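Subject: Re: [manip-eval] Sink task set, gripper comparison: request for settings
From: Evaluation Office, Hasport Laboratory
To: manip-eval list
Date: March

Dear list members,

The Evaluation Office thanks the Estden group for its message, which is quoted in part below. The reply has been prepared with the simulation staff at Hasport and is sent to the full list so that other sites may use the same settings.

The Estden group wrote:

> We have been asked to repeat the sink comparison with our own
> controller before the shared results are released. Three points
> in the task sheet are unclear to us.
>
> First, the sheet lists both the Kalinowski hand and the Dalia
> two-finger gripper, but gives only one approach height. Is the
> same height meant for both?
>
> Second, we see a large difference between runs in which the
> long-handled utensil is grasped first and runs in which the corn
> is grasped first. The sheet does not say whether the order is
> fixed.
>
> Third, our wrist view loses the basket when the arm comes in
> over the right rim. Should we move the camera, or accept the
> loss and report it?

Our answers follow in the same order.

Approach height

The height printed in the task sheet applies to the Dalia gripper only. The Kalinowski hand is longer from the wrist plate to the fingertips, and using the same wrist height will bring it into contact with the rim during the move across. Sites testing the Kalinowski hand should set the height from the fingertip and leave the wrist height free. The sheet will be corrected. Results already collected with the printed height remain valid for the Dalia gripper and should be withdrawn for the other hand.

Order of grasps

The order is not fixed, and it was left open on purpose. The task ends when the ear of corn and the wooden utensil are both out of the sink and resting on the counter. A controller may choose either one first. We agree that the choice affects the outcome, and we ask that each site record it for every run.

Our own trials used the starting layout below, with the arm waiting at the right side of the sink. The utensil leans on the left side of the basket and passes in front of its rim, while the corn lies across the middle with most of its husk on. A controller that takes the corn first must plan for the basket to tip or slide, as the two items are close together. A controller that takes the utensil first has a longer reach over the basin but leaves the basket easier to approach afterward.

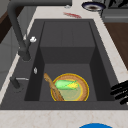 Camera placement

Please do not move the wrist camera. The loss of view over the right rim is known to us and occurs at Hasport as well. Both grippers are scored with the camera in its standard mount, so that the results describe the complete setup as a user would receive it. Sites that wish to report a second set of runs with a different mount may do so under a separate label. Those runs will be kept in the archive and left out of the main table.

The fixed overhead view may be used by the controller in all runs. If it is used, the report should say whether it was read once at the start or throughout the run. The faucet reaches over the back of the basin and will hide part of it from some overhead positions. The position supplied with the scene files should be kept.

Run counts and time limits

Each gripper is to be tested over 575 runs per controller. A run is stopped after 2000 control steps. A run stopped in this way counts as a failure even if one of the two items has already been placed. The number of items placed should still be reported in the second column of the results file.

The starting layout is varied by seed. Seeds are supplied with the scene files and must be used in the order given. We ask sites not to skip a seed when the first grasp fails. Two sites did so in the previous round, and their figures could not be compared with the rest.

Known issues

Seed 23 places the basket against the basin wall. The Dalia gripper cannot open fully on that side, and the simulator sometimes reports a contact before the fingers have closed. The run should be kept and marked with the contact flag. A corrected contact model is being tested and will not be used in this round.

The husk is modeled as a stiff surface. Grip force readings on the corn are therefore higher than those seen on the bench with either gripper, and should not be used to draw conclusions about damage to soft produce. Success and time are the only measures to be compared between sites.

Contact with the faucet or with the small fittings on the left deck does not end a run, but it must be logged. Contact with other items on the counter is logged in the same way.

Submission

Results files should be sent to the Evaluation Office in the format used for the previous round, with the controller version stated in the first line. Sites that need more time should write to the office before the end of March. Requests to change the scene files cannot be accepted until the present round is closed.

The revised task sheet will be posted to the list archive under the same title as the current one, with a new revision letter.

Evaluation Office
Hasport Laboratory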